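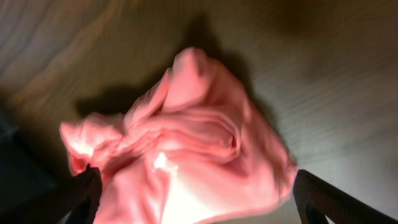 Kitchen hygiene check, Godinho guest house, 2023-04-12. Checked by Hajar Alaoui. Cloths and towels must be hung or put in the wash bin after use. Not OK — a pink cloth was left bunched up on the wooden table. Please use the hooks.

Fridge temperature: 4 degrees. OK.
Fire blanket: OK, but the label is difficult to read.
Extinguisher: OK. Next service in October.
Hand soap: missing at sink 2. Olga Lobo will refill.
Cutting boards: the green one has deep cuts — replace it.
Gas valve: closes well. OK.

Open points to Simão Henriques in five days.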